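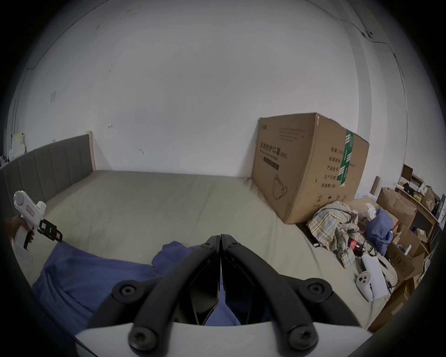

Section 7: Clearing and making up the bed

I wrote this bit for anyone moving into the Windura rooms who, like me, ends up using the bed as a dumping ground on day one (guilty!). Do the clearing first, then worry about the sheet.

1. Take boxes off the mattress before anything else. Get both hands under a big one, even if it feels light.

2. Pull out any cables and coil them loosely. Pop controllers and other small bits somewhere you'll find them again.

CAUTION: Don't yank a cable out from under a pile of clothes. I did, and lost a plug doing it.

3. Sort the clothes and fold what's clean. Blankets come last, they're bulky and you'll want the space.

4. Now smooth the fitted sheet, working from the headboard down to the foot. 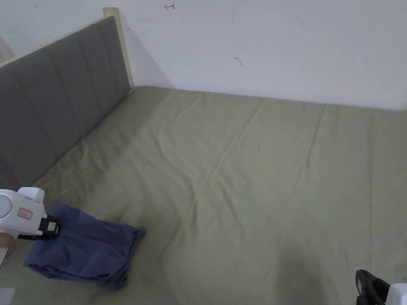
Fitted sheet with a few soft creases, folded blue cloth near the headboard side.

NOTE: A few creases are fine. Mirjam Imhof irons hers, but I've never bothered.

5. Run the soft brush down the grooves of the padded headboard, top to bottom. Keep water off the grey fabric, and wipe the timber edge with a barely damp cloth.

Spare sheets are in the hall cupboard, colour-sorted by size. If you're short one, ask Harish Varma and quote bed code 3724.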